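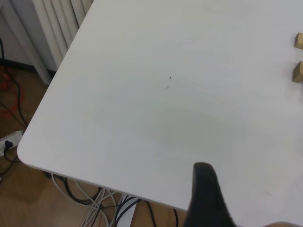

白色桌面上有个小黑点，旁边还有一块淡灰印子，怎么弄掉？

Dilani Talukder 发表于 2021年9月6日

大家好，第一次在这个版发帖，说得啰嗦请见谅。我家这张白色大桌子是三月份搬家的时候买的，哑光面，圆角，放在暖气片旁边。平时就当手工桌用，孩子搭积木、我剪布料、偶尔填填快递单，全在上面。

前两天收拾桌子，斜着看过去发现中间有个特别小的黑点，稍微往下偏左一点还有一块更淡的灰印。一开始以为是灰，用湿抹布抹了几下，没反应。我又拿指甲轻轻刮了刮，还是在，也摸不出来到底是凸的还是凹的（我手指头比较粗，不太灵）。另外桌面下半部分好像有一大片很淡很淡的发暗，要换个角度才看得到，也可能只是影子，我自己都看糊涂了。

想请教三件事：这黑点是脏东西还是磕掉了一小块？哑光面能不能用魔术海绵？还有，桌子离暖气近，会不会跟这个有关系？桌子花了我335块，不算贵，可是白桌子上有个点，我每次坐下来眼睛就往那儿跑，真的很烦！

Ivana Insaurralde

先别急着上魔术海绵！我就吃过这个亏。我那张也是白色哑光的，Polberg 家的，有一回擦圆珠笔印，擦得可起劲了，笔印是没了，结果那一块比别的地方亮，斜着看像一摊水，到现在还在。哑光面怕的就是磨，磨着磨着就磨亮了。

先分清是脏还是磕。拿一根棉签，沾点温水加一滴洗洁精，压在黑点上停一会儿，再轻轻转着擦，然后看棉签头。棉签上有颜色就是脏东西，继续这么擦就行，多换几根。要是棉签干干净净，黑点一点没变，那多半是小缺口，里面的底色露出来了，再擦也没用。还有一个办法，晚上关了大灯，用手机手电筒贴着桌面平着照过去，凸起来的会拖一条小影子，凹下去的边上会有一圈亮。

灰印子我猜是蹭上去的，金属的东西在哑光白面上一拖就会留这种印，剪刀、尺子、钥匙都有可能。你不是在上面剪布嘛。试试白色的绘图橡皮，轻轻顺着一个方向擦，别来回使劲。我用这个办法擦掉过一道剪刀印，用了不到6下。

那一大片发暗的，你先用干净的微湿布整张桌子抹一遍，再用干布收一遍。手搭着的地方容易有油，抹完还在的话，换个时间换个光线再看，要是跟着光跑，那就是影子，别管它了。

Vratislav Malý

酒精一擦就掉，我都是这么干的，没那么复杂。

Ivana Insaurralde

楼上的，酒精也得看是什么面啊，有的漆面一碰就发雾。真要用先在桌子底下或者背面靠边的地方试一小块，等干透了再看，没事再往正面用。

Armelle Perrin

我补充一下万一真是磕掉了怎么办。这么小一个点，不用找人修，买一支白色的家具修补笔就够了，我在 Zinby 上买的，9块钱一支，能用好久。要点是颜色宁可偏暗一点点，你的桌面听起来也不是那种死白，涂太白了反而更显眼。用牙签尖蘸一点点进去，别直接拿笔头往上戳，会糊出来一圈。多出来的趁没干马上用湿纸巾带掉。我自己那次隔了11个小时才敢往上放东西，可能谨慎过头了，哈哈。

暖气的事我觉得跟一个小黑点关系不大，暖气烤出来的问题一般是封边翘，或者靠那一侧整片发黄。你可以摸摸靠暖气那条边和那个圆角，平平整整没开口就不用担心。不过冬天开暖气以后我会把桌子往外挪一挪，留出一条缝。

对了，孩子的木头积木也翻过来看看底下，我家那几块底面上粘过一粒小沙子，在桌上推来推去，划了好几道。现在我会在常玩的那块地方铺一张毛毡垫。

Dilani Talukder

谢谢各位！今晚先试棉签，手电筒那个办法我也要试。橡皮家里正好有。修补笔先放进购物车，等看清楚到底是什么再说。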